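Planning Software for Two-Arm Shelf Restocking: Speaker Notes
Grivby Retail Automation Program, Jun 25, 2022
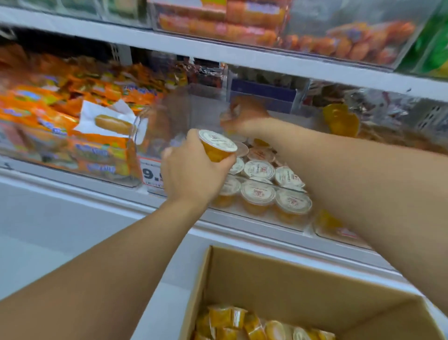

1. Opening and scope

Welcome the audience on behalf of the program. State that the talk covers the planning layer only. Hardware selection and store agreements are handled in a separate session in July.

Point to the task: jelly cups sit in an open cardboard box and in a clear tray on the shelf. One hand holds a cup in front of the bin while the other is already deep in the shelf. Ask the audience to keep that overlap in mind, as most of the planner's work comes from it.

2. Data used

The planner was tuned on 1,267 restocking segments recorded from head height. A further 1,918 segments were annotated for hand contact only and were used to train the grasp classifier. The two sets were kept apart in all reported tests.

3. Perception

The main difficulty is transparent material. The acrylic bins reflect the overhead lights, and depth readings through their walls are not reliable. Lokeck, our perception module, does not attempt to reconstruct the wall. It fits the rim of the tray from color edges and treats everything under the rim as occupied until a lid is detected.

Lids are the preferred feature. They are white, printed, and easy to separate from the yellow body of the cup. Note that a cup may also be lying on its side among other packages, as one is in the bin to the right. Lokeck reports such items as misplaced stock and passes them to the task queue at low priority.

Pause for questions on perception.

4. Arm coordination

Each arm holds a reservation on a volume of shelf space. A reservation is granted for one motion and released when the wrist clears the shelf front. Early versions locked the full compartment, and the second arm spent most of its time waiting. The current version, Sustetti, locks only the swept volume plus a margin of 20 millimeters.

If both arms request the same volume, the arm already holding an item is served first. Mention that this rule was chosen for its simplicity and remains under review.

5. Control rate and replanning

The planner keeps 16 candidate paths per arm and rescores them after every perception update. A full replan is called only when all candidates are blocked. Motion inside the shelf is speed limited, and the limit is set in the site configuration file.

6. Open items

Soft plastic wrapping in the supply box still causes failed grasps. Price tag occlusion is logged but not yet used. Calibration tooling needs a single command for store staff.

Refer attendees to the printed handout for the configuration format.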